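The Kitchen Comes First

At the Pevgate shared workshop, the arm is the last thing to get attention. Members working on Statia, a home helper robot, spent most of the winter on a kitchen that exists only on a computer in the back office.

The reason was money. The group had one secondhand arm and 230 square feet of floor, with a table saw on the other side of the wall. A full kitchen would not fit. A simulated one took up a desk, and the members could change the cabinets without buying any. 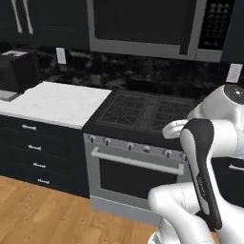 The simulated kitchen, with the arm in front of the cooktop.

Most of the early work went into handles. A drawer that a person opens without thinking has to be given a weight, a stop and some friction before a program can practice on it. The group measured drawers in their own homes with a luggage scale and typed in the numbers. The first set was wrong, and drawers flew open at the lightest touch.

The code that plans the arm's moves is called Du. It runs each task 100 times in simulation before anyone tries it in the shop, and a run of failures sends it back. Members leave it going overnight and read the log in the morning over coffee.

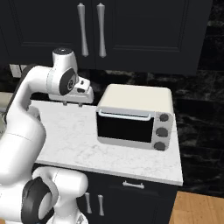

Small appliances have been harder than cabinets. A door that swings down needs a pull that follows a curve, and a knob needs a grip that doesn't slide off when it turns. The group gave up on knobs in March and came back to them in May with softer contact settings.

So far the project has cost $700, nearly all of it for the arm and a used graphics card. The next expense is lumber. Members plan to build one real counter section, 3 feet long, on casters so it can be rolled out of the way of the saw. The drawer slides are on order from Pollavia, a surplus dealer across town.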